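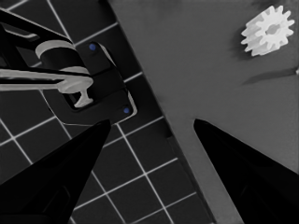

그림 출처: 플라본비(Plavonby) 교재편찬실, 시뮬레이션 렌더링

분류: 교과서 > 로봇과 생활 > 단원 열기

제7장 기계는 집안일과 공장 일을 어디까지 할 수 있는가

공장 자동화의 역사는 길다. 용접과 도장, 상자 쌓기는 오래전부터 기계가 맡아 왔다. 이런 작업은 물건의 위치와 방향이 정해져 있고, 같은 동작을 되풀이하면 된다. 반면에 톱니바퀴 하나를 집어 축에 끼우는 일은 사람에게는 쉬워도 기계에는 아직 까다롭다. 부품이 놓인 각도가 매번 다르고, 구멍과 축 사이의 틈이 좁으며, 조금만 비스듬히 들어가도 걸린다.

집안일도 사정이 비슷하다. 냄비 뚜껑을 덮는 일, 병마개를 돌려 닫는 일, 수건을 개는 일에는 모두 손끝의 감각이 필요하다. 집 안의 물건은 공장 부품보다 종류가 많고, 놓이는 자리도 날마다 바뀐다.

연구자들은 실제 기계를 쓰기 전에 가상 환경에서 먼저 시험하는 경우가 많다. 가상 환경에서는 부품이 망가질 염려가 없고 같은 조건을 몇 번이든 다시 만들 수 있다. 이 장에서 다룰 트렐라(Trella) 과제는 작은 기계 부품을 두 팔로 조립하는 연습이다. 레브몬트(Levmont) 실습실의 기록에 따르면 한 가지 조립 동작을 1,000번 시도하였을 때 성공한 것은 47퍼센트였다. 부품의 처음 위치를 고정하면 성공률이 올랐고, 위치를 바꾸면 다시 떨어졌다.

두 팔을 쓰는 작업에는 어려움이 하나 더 있다. 한 팔이 부품을 잡고 있는 동안 다른 팔이 힘을 주면 잡은 쪽도 함께 밀린다. 사람은 이를 무의식중에 보정하지만 기계에는 두 팔의 움직임을 맞추는 계산이 따로 필요하다.

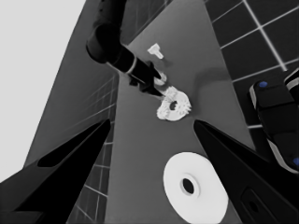
피카드(Picard)는 이 문제를 다르게 보았다. 성공률이 절반에 못 미친다고 해서 현장에 쓸 수 없는 것은 아니며, 실패했을 때 스스로 알아차리고 다시 시도할 수 있다면 느린 기계라도 쓸모가 있다는 것이다. 그는 성공률보다 실패한 뒤의 복구 시간을 먼저 재야 한다고 주장하였다.

이 의견에는 반론도 있다. 생산 라인에서는 한 공정이 늦어지면 뒤의 공정이 모두 기다려야 한다. 가정에서는 시간이 덜 급하지만, 떨어뜨린 그릇은 다시 시도할 수 없다. 그러므로 기계가 어떤 일을 할 수 있는지 판단하려면 그 일이 벌어지는 장소와 실패의 대가를 함께 따져야 한다.

7.1절에서는 집기와 끼우기의 기본 동작을 살펴보고, 7.2절에서는 두 팔의 협응을 다룬다. 7.3절에서는 가상 환경에서 익힌 동작을 실제 기계로 옮길 때 생기는 오차를 계산한다. 5장에서 배운 마찰력과 돌림힘의 식을 미리 복습해 두기 바란다.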